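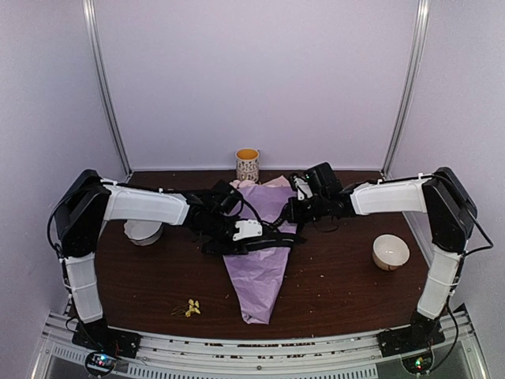 What do you put in the bottom of a tall vase so the fake stems don't all flop to one side?

Dry sand in a zip bag, with a lump of floral foam wedged on top of it.

Okay, that's the short version for everybody who only reads the top of the message (I know you're out there, I'm one of you). The long version is for Kedir, who wrote this back in January, and I've been meaning to reply ever since:

> On the list, Kedir Kassa wrote:
>
> Hi all, new here. My aunt passed her whole collection of artificial flowers on to me, two big storage tubs of them, and I'd like to get a few arrangements up in the front hall. Trouble is the tall ones. The vase is a Rerkia floor vase with a narrow neck and a very wide belly, and whatever I put in it just slides down and leans on the rim like it's waiting for a bus. Glass pebbles were no good, they rolled off to the sides. Also everything is dusty and some of the white petals have gone kind of yellow. Is it worth cleaning them or should I start over? I don't want to spend a lot.
>
> Kedir

Kedir, welcome! First off, don't start over. Old stems often have much better wire in them than the ones I find at the craft store now, and once you've straightened one out it'll stay where you put it.

About that vase. I have the same shape, different maker (mine is a Koltbridge, bought at a yard sale with a chip in the foot that I turn to the wall). The wide belly is the whole problem. The end of the stem has nothing to push against, so it swings out until the neck stops it. Pebbles spread flat and you'd need a mountain of them. What I do is feed an empty zip bag down through the neck with the top sticking out, pour the sand into the bag with a funnel, and then zip it and poke it down with a wooden spoon. The bag spreads out to fill the bottom, and when you want the vase empty again you open the bag, tip the sand out and pull. Then a chunk of the brown foam, the kind for dried flowers, cut a little bigger than the neck so you have to squeeze it in. The green stuff for fresh flowers crumbles if you look at it wrong.

Push the tallest stem in first, dead center, and get it standing straight before you touch anything else. I can't say this enough! If that one's off, everything you add around it ends up off too, and you'll be pulling the lot out at eleven at night like I did.
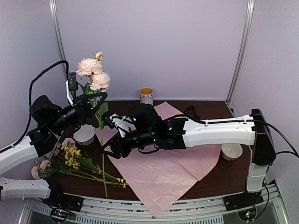
Tall artificial stem, held upright over a dark brown tabletop.

For height, the books all say one and a half times the vase, but a floor vase in a hallway can take more than that. My middle stem is 125 cm, foam to tip, and people do brush past it in their coats and it hasn't gone over yet. If yours is too long, bend the bottom of the wire back on itself before you go hunting for cutters. You get a thicker foot to push in the foam, and you can always unbend it.

Now dust. Take them outside and go over them with a hair dryer on the cool setting, then a soft paintbrush for the middles. If they're fabric, try one petal with a damp cloth and a drop of dish soap before you do the rest, and go easy, because the dye in older red ones can run. I lost a very nice poppy that way. Plastic ones can have a proper bath. I give mine 15 minutes in the sink and hang them upside down off the shower rail.

The yellowed whites I'd leave. I've tried lemon juice, I've tried baking soda, I've tried the stuff Cường Vũ swears by (sorry Cường, it did nothing for mine and my kitchen smelled for days). Put them toward the back with some cream and a bit of greenery and they look like you meant it. The Aresau eucalyptus is good for that, sort of gray and not too shiny.

One more thing, and then I'll let you go. Does anyone still have the old Đàm wire chart, the one that gave the gauge for each stem length? It was in message 296 in the archive, but the attachment won't open for me. I had it printed out and it's gone the way of all my printouts.

Kedir, tell us how the hall comes out, and what else is in those tubs! If there are any long-stemmed delphiniums you don't want, I'll pay the postage.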